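Stostberg Exam Prep Planner: Review

I used the Stostberg planner from November until my board exams ended. It is a spiral-bound book with 16 weekly sections, a results tracker at the back and a question bank of 1000 short problems that you reach through a code inside the cover.

The weekly pages are the best part. Each one has a column per subject and a box for chapters you did not finish, so they carry over to the next week.

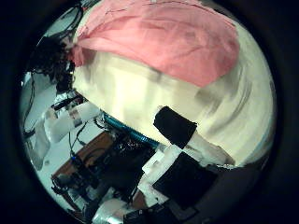
Paper quality is fine. Gel pens show through a little, pencil does not. The cover bent in my bag by the second month, but the spiral held.

The question bank is uneven. Math and chemistry are close to board level. The 200 history questions are mostly dates, and I stopped using them. I switched to the Qian chapter tests for that subject and kept the planner for everything else.

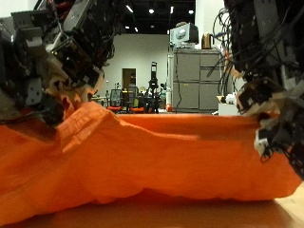 Results tracker

You enter your mock scores by subject and it gives you a simple chart to fill in. There is room for only 2 mocks per subject — my school held more than that, so I taped in an extra sheet.

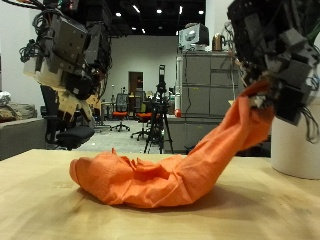

Photo: Laltthorpe, wooden table

The tracker also has a page for your roll number, exam center and reporting time. I filled it in once and did not have to hunt for my admit card every time a form asked for those details.

Compared with the Flurkellow planner, which I used the year before, this one has less decoration and more writing space. Flurkellow has better stickers and a pocket for loose papers.

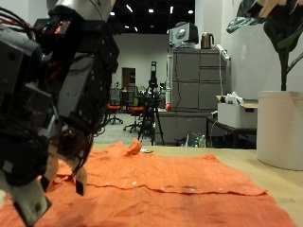

Orange button-up on a light wooden table

I would buy it again for the weekly pages. If you mainly want practice questions, get a separate book for history and check the sample problems first.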